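Stuvosero 오픈데이 다녀왔습니다 (로봇 손 체험, Pradari 단지)
홈 > 나들이 기록 > 견학·체험
댓글 4 | 공감 22

8월 한복판에 로봇 연구실 구경이라니, 식구들은 그 더위에 어딜 가느냐고 했지만 저는 신청서를 넣을 때부터 꽤 들떠 있었습니다. 공장 견학은 몇 번 가 봤어도 로봇을 가르치는 곳은 처음이었거든요. 안내문 제목이 'Stuvosero 오픈데이, 로봇에게 집안일을 보여 주세요'였는데, 로봇이 집안일을 보여 주는 게 아니라 우리더러 보여 달라고 하니 그 말이 재미있어서 그냥 지나칠 수가 없었어요. 집안일이라면 저도 할 말이 좀 있는 사람이니까요.

가는 길부터 적어 둘게요. Pradari 단지는 정문이 두 군데인데, 버스에서 내려 큰길 쪽 문으로 들어가면 빙 돌아야 합니다. 저는 그걸 모르고 땡볕에 주차장을 통째로 가로질렀어요. 다음에 가실 분은 편의점 옆 작은 문으로 들어가세요. 거기서 계단을 한 층 올라가면 바로 2층 복도이고, 끝에서 두 번째가 207호입니다. 접수는 1층 로비에서 먼저 해야 하니 결국 한 번은 내려갔다 와야 하지만요.

접수대에서는 이름을 확인하고 목걸이 명찰을 줍니다. 명찰에는 조 이름만 적혀 있고요. 제가 들어간 오후 두 시 조는 어른이 많았고, 초등학생 아이를 데려온 집도 있었습니다. 로비 한쪽에 찬 보리차가 있었는데 이게 얼마나 고마웠는지 모릅니다. 종이컵으로 연거푸 세 잔을 마시고서야 벽에 붙은 설명이 눈에 들어오더라고요.

순서는 설명 듣기, 시연 보기, 직접 해 보기였고 한 조에 40분씩이었습니다. 신청할 때는 40분이면 넉넉하겠다 싶었는데 막상 가 보니 짧아요. 설명하시는 분이 질문을 하나도 그냥 넘기지 않고 다 받아 주셔서 앞부분이 자꾸 길어졌고, 저도 거기에 보탠 사람이라 할 말은 없습니다.

설명의 줄거리는 이랬습니다. 로봇에게 물건 집는 법을 가르치려면 사람이 먼저 여러 번 해 보여야 한다, 그런데 사람 손과 로봇 손은 생김새가 너무 달라서 사람이 맨손으로 하는 걸 보여 줘서는 로봇이 따라 하기 어렵다, 그래서 사람이 로봇 손 모양의 집게를 쥐고 일을 한다. 듣고 보니 그럴듯하지요. 이곳에서는 그 일 전체를 Eralance라는 이름으로 부르고 있었습니다. 처음에는 집게 이름인 줄 알고 "그 에라랑스 한번 만져 봐도 되나요?" 했다가 웃음을 샀는데, 발음도 틀렸다고 합니다. 바른 발음은 듣고도 까먹었습니다.

집게는 양손에 하나씩 쥡니다. 손잡이를 잡고 움직이면 앞쪽의 네모난 집게발 둘이 서로 가까워졌다 멀어졌다 하고, 집게에 달린 카메라가 그 모습을 같이 담습니다. 우리 눈높이에서 보는 책상과 집게 쪽에서 보는 책상이 이렇게 다른가 싶어서 화면을 한참 들여다봤어요. 저야 평소에 책상 나뭇결 같은 걸 유심히 볼 일이 없는데, 그 높이에서 보면 나뭇결이 무슨 물결처럼 커다랗습니다.

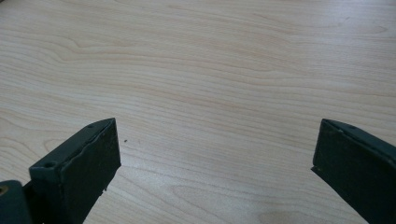
제 차례가 오기 전에는 솔직히 만만하게 생각했습니다. 고깃집에서 집게를 잡아 본 세월이 얼만데요. 그런데 고깃집 집게하고는 전혀 다른 물건이었습니다. 우선 손목을 마음대로 꺾을 수가 없어요. 평소 같으면 손가락 끝을 살짝 밀어 넣어 천 밑을 더듬을 텐데, 집게로는 더듬는다는 게 안 됩니다. 물건이 닿았는지 안 닿았는지도 손끝이 아니라 눈으로 알아내야 하고요. 두꺼운 장갑을 끼고 바늘귀를 꿰는 기분이라고 하면 조금 비슷할까요. 그래도 집게 안쪽이 딱딱한 맨살이 아니라 패드로 되어 있어서 한번 물리면 생각보다 잘 안 놓칩니다.

연습은 천 없이 빈손으로 시작합니다. 집게를 벌렸다가 오므리고, 책상 위를 천천히 옮겨 다니고, 다시 벌리고요. 진행하시는 분이 옆에서 조금 더 천천히요, 조금만 더요 하시는데 저는 나름대로 아주 느리게 한다고 한 게 빠르다는 소리를 들었습니다. 사람이 급하게 움직이면 기록이 쓸 만하게 나오지 않는답니다. 우리 어머니가 전을 뒤집을 때마다 저한테 하시던 말씀하고 똑같아서 속으로 많이 웃었어요. 급하면 찢어진다, 딱 그 말씀이었거든요.

그다음이 바구니입니다. 플라스틱 바구니에 담긴 천을 다루는 순서였는데, 이게 보기보다 까다롭습니다. 컵이나 상자 같은 물건은 늘 같은 모양이니 어디를 잡을지가 정해져 있지만, 천은 한 번 건드릴 때마다 모양이 바뀌잖아요. 방금 잡기 좋던 귀퉁이가 바구니 안쪽으로 쏙 숨어 버리기도 하고요. 그래서 연구실에서도 천이 들어가는 과제는 따로 난이도를 높게 잡아 둔다고 합니다. 한 가지 과제에 기록을 200번 모으는 걸 기본으로 하는데, 천은 그걸로 모자라서 더 모으기도 한다네요. 그걸 사람이 다 한다는 겁니다. 저는 몇 번 만에 어깨가 뻐근하던데요.

작업대는 방 한가운데가 아니라 검은 틀 안쪽에 놓여 있고, 바닥에는 케이블이 지나갑니다. 들어가기 전에 발밑을 조심하라는 말씀이 있었어요. 카펫 바닥이라 소리는 조용한데, 구두 굽이 있는 신발은 신지 않는 편이 편하겠습니다. 노랑과 검정이 섞인 테이프도 바닥에 붙어 있어서, 같이 간 아이들이 그걸 밟으면 안 되는 줄 알고 폴짝폴짝 넘어 다니는 게 귀여웠습니다.

시연은 한 분이 양손에 집게를 들고 책상 앞에 서서 하셨습니다.

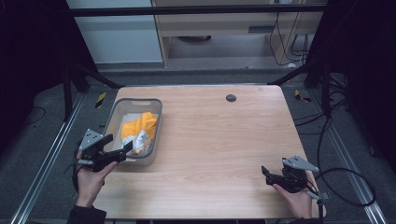 제가 제일 감탄한 건 두 손의 박자였습니다. 한 손이 일을 하는 동안 다른 손이 그냥 노는 법이 없어요. 받쳐 줄 준비를 하거나, 비켜 있어야 할 때는 또 얌전히 비켜 있습니다. 우리가 빨래를 갤 때 양손이 알아서 나눠 하는 일을 하나하나 떼어 놓고 천천히 다시 하는 셈인데, 그걸 보고 있자니 제 손이 평생 얼마나 많은 일을 말없이 해 왔는지 새삼스러웠습니다. 수건 한 장 개는 데도 잡고, 당기고, 털고, 맞추고, 누르고, 그 사이사이에 이름도 없는 동작이 얼마나 많은가요.

궁금해서 하루에 얼마나 하시느냐고 여쭤봤더니, 오래 하면 동작이 흐트러지기 때문에 중간에 꼭 쉬고 사람도 바꿔 가며 한다고 하셨습니다. 사람마다 버릇이 달라서 오히려 여러 사람이 하는 게 좋대요. 왼손잡이가 한 기록도 귀하다고 하고요. 저희 조에 왼손잡이가 한 분 계셨는데 그 말씀에 아주 환영을 받으셨습니다. 살면서 가위 때문에 고생만 했지 왼손잡이라고 반김을 받은 건 처음이라며 좋아하시더라고요.

실패한 기록은 어떻게 하느냐는 질문도 나왔습니다. 놓치거나 떨어뜨린 것도 전부 버리지는 않고 따로 모아 둔다는 대답이었어요. 놓친 다음에 사람이 어떻게 다시 잡는지도 가르칠 거리가 된다고요. 제가 한 것도 혹시 거기 들어가느냐고 물었더니 체험분은 쓰지 않는다고 딱 잘라 말씀하셔서 한편으로는 안심이 되고 한편으로는 조금 서운했습니다. 나름대로 열심히 했는데 말이지요!

제 솜씨를 굳이 밝히자면, 첫 번째는 천을 집지도 못했고 두 번째는 집었다가 들어 올리기 전에 빠뜨렸습니다. 세 번째에 겨우 들어서 책상에 내려놓았을 때는 뒤에서 박수가 나왔어요. 다 큰 어른이 천 하나 옮기고 박수를 받을 일이 또 있을까 싶습니다. 요령이라면 천 윗부분을 덥석 물지 말고, 봉긋하게 올라온 데를 골라 집게를 양옆에서 천천히 대는 겁니다. 바구니 벽에 집게가 걸리지 않게 처음부터 넉넉히 위에서 들어가시고요. 이건 제가 깨친 게 아니고 진행하시는 분이 알려 주신 대로 옮긴 말입니다.

바구니 얘기를 좀 더 하자면, 옆에서 구멍 뚫린 손잡이를 보고 저리로 꺼내면 안 되나 하는 엉뚱한 생각을 저만 한 게 아니었나 봅니다. 집게 쪽에서 보면 바구니가 벽처럼 앞을 막고 있고 그 구멍으로 안에 든 천이 빼꼼 보이거든요. 사람이야 위에서 내려다보니까 속이 훤한데, 낮은 데서 보면 안에 뭐가 얼마나 들었는지 짐작부터 해야 합니다.
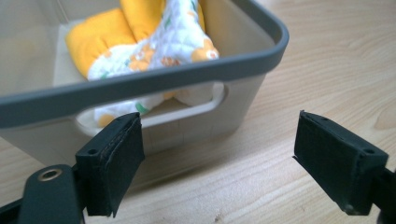
로봇이 바구니에서 천 하나 꺼내게 하자고 사람이 이렇게까지 품을 들이면, 차라리 사람이 꺼내고 마는 게 빠르지 않으냐고 뒤쪽에서 누가 물었습니다. 다들 속으로는 한 번쯤 했을 질문이라 와 하고 웃음이 터졌지요. 진행하시는 분도 같이 웃으시더니, 오늘 하루만 놓고 보면 맞는 말씀이라고 하셨습니다. 다만 천을 다루는 걸 잘 배워 두면 몸이 불편한 분들 옷 정리라든가 병원 세탁물 나르기 같은 데로 이어 볼 수 있으니 그쪽을 보고 한다고요. 물어본 분은 그럼 우리 집에는 언제 오느냐고 다시 물었고, 거기에는 확답을 못 드린다는 대답이 돌아왔습니다. 저는 그 대답이 마음에 들었어요. 내년이면 됩니다, 했으면 오히려 못 믿었을 것 같습니다.

마지막 몇 분은 자유롭게 둘러보는 시간이었는데, 앞에서 질문이 길어진 탓에 정말 한 바퀴 도는 정도로 끝났습니다. 저는 방금 기록한 걸 화면으로 다시 보는 자리에 붙어 있었습니다. 제 동작을 집게 쪽 화면으로 보니까 손을 떠는 게 다 보여서 민망하더군요. 그래도 아이들은 자기가 한 걸 몇 번이고 돌려 보며 좋아했습니다. 어린이용으로 작은 집게가 따로 있는 건 아니어서 손이 작은 아이는 보호자가 옆에서 받쳐 줘야 합니다. 무게도 어느 정도 있어요. 저도 다 끝나고 내려놓으니 손바닥에 손잡이 자국이 남았습니다.

아쉬운 점도 적겠습니다. 기록을 배운 로봇이 혼자서 움직이는 모습까지 볼 수 있을 줄 알았는데 이번 오픈데이는 사람이 가르치는 과정까지만 공개하는 행사였습니다. 안내문을 다시 읽어 보니 작은 글씨로 그렇게 적혀 있기는 했어요. 그리고 207호가 조 인원 전부가 들어가기에는 좁아서 뒷줄은 시연을 까치발로 봐야 했습니다. 의견 적는 종이에 이 두 가지를 써서 냈고, 화살표 안내를 편의점 쪽 문에도 붙여 달라는 말도 보탰습니다.

끝나고는 단지 안에 있는 찻집 Ho에 들렀습니다. 명찰을 보여 주면 음료를 깎아 준다고 해서 갔는데 저는 명찰을 이미 반납한 뒤였고요. 명찰은 찻집에 다녀온 다음에 반납하셔도 된답니다. 제값을 내고 마신 매실차가 맛있었으니 억울하지는 않습니다. 창가에 앉아서 손바닥을 폈다 오므렸다 해 보는데, 찻잔을 드는 일이 어쩐지 대단한 재주처럼 느껴져서 혼자 한참 그러고 있었습니다.

집에 와서는 건조기에서 빨래를 꺼내다가 저도 모르게 엄지와 검지만으로 수건을 집고 있더라고요. 식구들이 뭐 하느냐고 묻기에 로봇 흉내라고 했더니 그럼 로봇이 마저 개라고 하고는 다들 방으로 들어가 버렸습니다.

가실 분들을 위해 정리해 둡니다.
장소: Pradari 단지 2층 207호 (접수는 1층 로비)
소요 시간: 한 조 40분, 조금 일찍 도착하시는 게 좋아요
참가비: 없음
신발: 굽 낮은 것
주차: 됩니다만 그늘이 없습니다
다음 행사: 겨울에 한 번 더 연다고 들었고, 신청은 Stuvosero 안내 메일을 받아 보는 사람에게 먼저 열린답니다

겨울 행사도 신청할 생각입니다. 그때는 왼손으로 해 보려고요.

태그: 오픈데이, 로봇체험, Stuvosero, Eralance, Pradari
이전 글 | 목록 | 다음 글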